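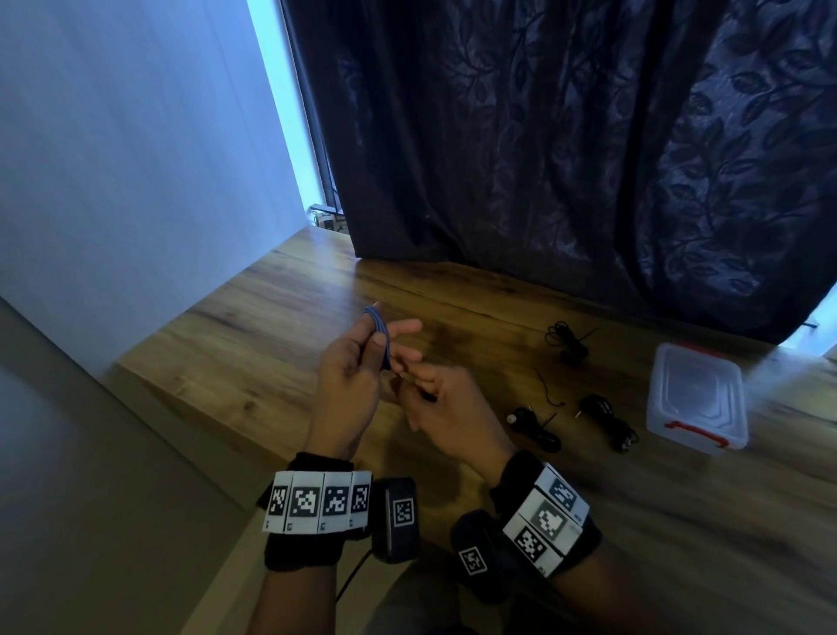 *Working on the blue cable, with the wrist markers on.*

# Recording the cable sorting task

Rindport Robotics Club, task guide 4. Last changed 7/11/26.

The cable sorting task is part of the club's Dokulia project. Each member records a set of demonstrations at a table, and the software team uses them to train the arm in the Lullham workshop. You can record at home or in the club room. The steps are the same.

You need:

- a kit bag (two wristbands, two pods, leads)
- a table with a clear top
- a few thin cables, such as old earphones and charging leads
- a storage box with a lid

## Set up the table

Put the table where daylight comes from behind or from one side. If you can see glare on the part of the table you will work on, pull a curtain or turn the table. Glare on the far half is fine as long as your hands stay out of it.

Place the box on the side of your stronger hand, a forearm's length from the edge. Put the cables between the box and the middle of the table. Don't line them up – the arm needs to see them the way they would come out of a drawer.

## Put on the wristbands

1. Push your sleeves up past the band.
2. Wrap the band with the marker cards facing out. It should be snug but still let you bend your wrist.
3. Strap the pod next to the cards. Its small marker faces up when your palm is down.
4. Run the lead toward your elbow and off the front of the table. Leave some slack.
5. Turn your hands over slowly and check that no card has lifted at a corner. A loose card ruins the whole recording, so press it back down or swap it.

Rings can stay on. Watches come off.

## Record the task

Start the recorder and hold both hands over the table with the palms down until it beeps. Then work through the cables one at a time:

1. Pick up a cable and find one end.
2. Hold that end in one hand and free the rest with the other.
3. Coil it in loops small enough to fit in the box.
4. Tuck the last bit of cable under the loops.
5. Set the coil down and go on to the next.

Work at a normal speed. If you drop something, pick it up and keep going. We keep drops and fumbles in the set. Stop only if a band slips or a lead comes out.

Keep both hands in front of you. The tracker loses a wrist that goes behind the box, and it takes a moment to find it again.

## Tangled earphones

Earphones are the slowest part and the most useful to us. Find the plug first and lift it clear, then work back toward the earbuds. Pulling on the earbuds tightens the knot and strains the wire where it joins the housing.
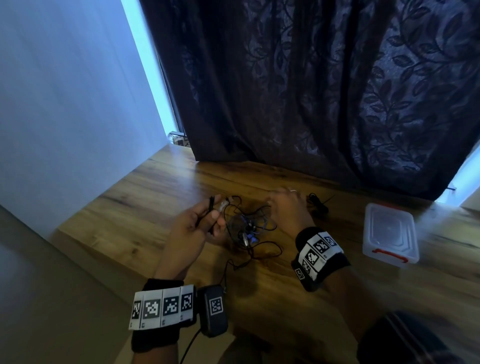 **Should I untangle the cables before I start recording?**

Leave them tangled. The untangling is part of the task, and a recording that starts with neat cables can't be used for it.

## Finish and upload

When the cables are coiled, open the box, put them in, and close the lid. Hold your hands palms down again until the second beep. Check the log for the number of lost frames. The limit is 125 for each recording. If you are over it, move the light or the box and record again.

Upload to the Yu folder on the club drive. Name the file with your member number, the task number, and the take, in that order. Files over 700 MB have to be split first, and the recorder menu has a split option.

The target for the term is 200 recordings across all members. Kit bags go back on the shelf by the end of February, with the leads wound and the spare cards in the front pocket.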